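4.2 Do printed surfaces change how people rate a room?

The claim that patterned surfaces make a workspace feel "warmer" or "less tiring" turns up in trade literature far more often than in controlled studies. Most of it goes back to a single mail survey by Nutton, which drew 2263 replies and asked people to recall how a room had made them feel. Recall of this kind is weak evidence. Respondents who had paid for a floral finish had every motive to say they liked it, and the survey did not record who had chosen the decor.

We reran the core items with 137 office and workshop users. Each rated plain and printed surfaces on the Flerel comfort scale, once in the morning and once after 4 p.m. Printed surfaces scored slightly higher in the morning. By late afternoon the gap had closed, and it did not return when we dropped the participants who had skipped a session. Figure 2 shows the kind of pairing at issue, a floral top set against a patterned wall.

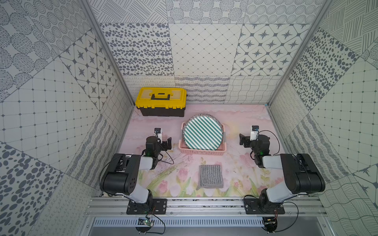 Figure 2. Pink tabletop with cloud and tulip print, gray-and-white patterned wall panels.

Ya-wen Yang objected, on reading a draft, that a single day is too short to test tiredness at all, and that the morning effect may be plain novelty, which would fade within a week whatever the print. We accept the first point. The second would count against the original claim as much as against our own result, and the Nutton data cannot settle it either way.

A further problem is the mixing of color and pattern. In the Ferreira catalog study, all 500 printed samples were also lighter in tone than the plain ones, so any preference for print could be a preference for pale surfaces. Georgiou's reanalysis tried to correct for this with a brightness term, but the term was fitted to the catalog photographs and never checked against the samples themselves. Until someone tests print and tone separately, we see no good reason to specify patterned finishes on comfort grounds.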